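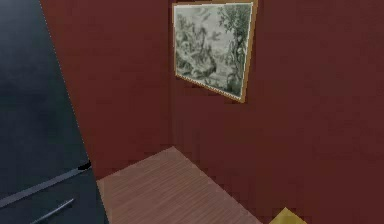 A simulated kitchen corner, with the two handles of a large dark appliance close on the left.

The rule that caused the most trouble at Sarbridge is one sentence long. "A task is complete when the state of the object says so, and at no other moment." Kiều Kim wrote it in April, after a long afternoon in which she and a colleague watched the same test and gave it different results.

The test was simple. A simulated robot had to open the door of a kitchen appliance. The robot took the handle, pulled, and the door moved a little. Her colleague, Kha Tăng, marked a success. Kim marked a failure. Both of them had good reasons, and the instructions they were using then supported both.

Sarbridge is a small laboratory that checks household robot software before the developers bring it to real homes. Most of the checking is done in rendered rooms. A room of this kind can look quite plain, with dark red walls, a plank floor and a framed print near the corner, but each door and handle in it needs a definition that a computer can read. How far must a door turn to be open? From which side may the robot come? What happens if it touches the wall on its way?

For a long time every team answered these questions in its own way. "We received reports with beautiful numbers," Kim says, "and we could not compare any of them."

Her answer is a guide called Viko, now in its second version. It has 69 rules, and a new tester is expected to read all of them before running anything. Some are very small. A door counts as open at 30 degrees, and it must stay there for 2 seconds after the robot lets go. Every task is run 300 times, with the starting position changed between runs, and the full list of starting positions is published together with the result. A team may not remove a run for the reason that the robot started in a bad place.

This last point was not popular. Phúc Ngô leads the software group at Wuritz, which makes planning programs for kitchen robots, and he complained about it in a long letter. His group had always skipped the starts where the robot stood too close to the appliance, with its view filled by the door.

"In a real kitchen the robot will also stand too close," he says now. "I did not like this rule, but I could not find an argument against it." After the change, his group's score for door tasks went down, and they published the lower one.

The rules about handles take four pages. Many appliances have two bars, one for an upper door and one for a lower door or drawer, and they can run parallel and look nearly the same from a steep angle. Viko asks that the instruction given to the robot name the handle clearly. "Open the door" is not accepted when there are two. If the robot pulls the wrong bar, the run is a failure, even if something opens.

Lama Majali, a safety engineer who reviews the guide from outside, thinks it is still too soft in one place. Contact with walls and furniture is recorded, but it does not change the score. She would like a limit on force — a low one — and a failed run each time it is passed.

"A simulated wall does not complain," she says. "So people learn to ignore it, and this habit goes with them into the next project."

Kim agrees in part. Her difficulty is that the programs used for simulation calculate contact differently, and a limit that is fair in one can be almost meaningless in another. For the moment, the guide asks testers to report the program, its version and its contact settings on the first page. Majali calls this a label on the bottle. It is useful, she says, but it is not medicine.

There is also a rule about appearance. Textures, lighting and pictures on the walls must be changed in one part of the runs, so that a robot does not learn to find the door by something that hangs near it. Tâm Khổng, who builds the rooms, keeps a library of them under the name Hứa and gives each room a record of what was changed and when. He asks teams not to edit a room after testing begins, even to correct an ugly edge. If a correction is needed, the room gets a new number and the runs start again.

Tăng still works two desks from Kim. They have tested the old door task again under the new guide, separately, and compared their sheets at the end. They disagreed on one run, where the door stopped very near the limit and moved back slowly. It is now described in a note under rule 12, and the two of them are still discussing the wording.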